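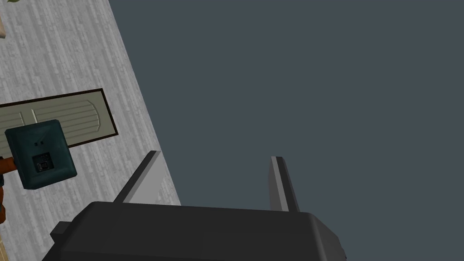
Wollville Family Notices and Burial Records: Your Questions
Last updated December 22, 2018

Search notices Surname Go

How do I place a notice for someone who has died?
Send us the wording whenever you're ready, and please don't fret about getting it perfect, as we're quite used to tidying things up (and to ringing back when a cousin's name has been left off!). Notices up to 92 words are free for Wollville families.

Can you find where my great-grandparents are buried?
Very often, yes. Our index has 1750 entries, and 986 of them give a row and plot. Spelling wandered a good deal in the old registers, so do try Lüthi under Luthy and Luty as well before you give up.

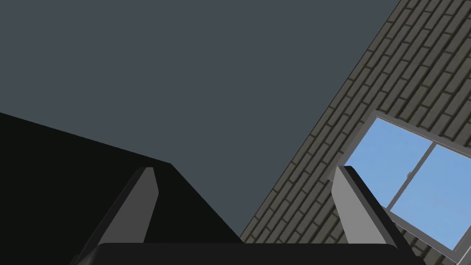 Seraina Fuchs wrote to say that her grandmother turned up under a maiden name, two rows over from where the family had always left flowers, and she'd urge everyone to search both surnames.

May I correct a notice that has already been published?
Of course you may. Write to Andri Trummer with the name and the line that needs fixing, and a copy of the certificate if it's a matter of dates. He looks after the Bestine cemetery pages too, so do mention which one you mean.

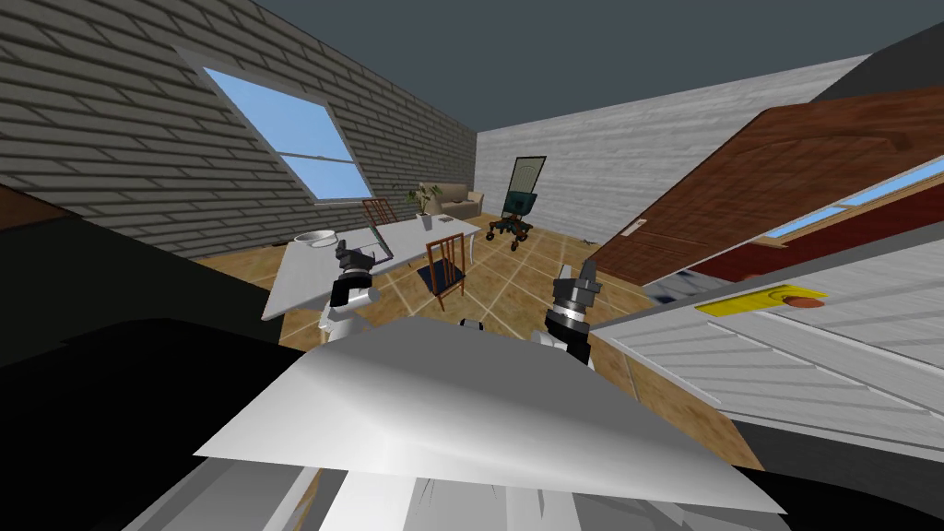

White table and open laptop, with a skylight window in the brick wall.

Do you keep funeral programs and memorial cards?
We do, and we'd love to see yours. Scans are fine, both sides please, and we'll return any originals by mail once they've been copied.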